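Aisle 13

The job paid by the accepted clip, and a clip was one task from start to finish. By August she had done enough of them that her neck had stopped hurting from the camera.

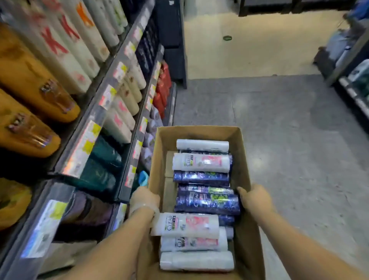
Her list came from Planex every night at closing. It said things like move shampoo, box to shelf, 14 clips, and under that it said the rules. Keep both hands in view. Don't talk. Don't hurry. If you drop something, pick it up the way you would at home.

She had asked about the last one during training. The man from Planex said the system needed to see people fix things. It had plenty of people doing it right.

The Buston store let her in after the customers left. She walked the box down the aisle, set it on the floor, and put the bottles up one at a time with the labels facing out. Then she took them all down again, carried them back, and started over. A regular stocker would have finished the aisle in the time it took her to do four clips.

In the morning the reviews came in. Accepted. Accepted. Rejected, hands left view. Accepted. Rejected, hesitation.

She opened that last one and watched it. She was holding a bottle in front of the shelf and not putting it anywhere. It went on for nine seconds. She remembered it. Her mother had used that kind, and she had been trying to think whether there was still one in the bathroom at the old apartment.

She wrote to the reviewer and asked what was wrong with stopping. People stop, she wrote.

The answer came the next day. Hesitation has no label. Please redo.

So she redid it. She carried the box down the aisle, put it on the floor, and picked up the bottle. She put it on the shelf without waiting. It was accepted before she had her shoes off at home.

She kept the old clip on her phone. The list that night said dish soap, box to shelf, 80 clips, and she charged the camera and went to bed.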